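**Tumano microfibre cloth, lavender, 2-pack**

Used dry on varnished wood since June, 12 washes so far. No lint. Edge stitching has held. Colour bled slightly in the first wash.
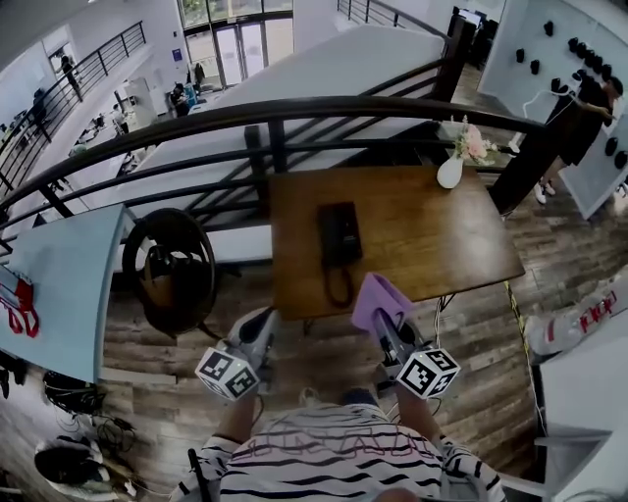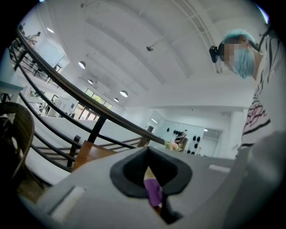
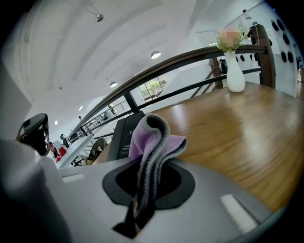

Wash at 40 or lower and skip fabric softener. The grey fuzzy edge grabs dust well, but it catches on rough timber. A glossy tabletop like the one with the flower vase suits it best. Rating: good, slightly overpriced.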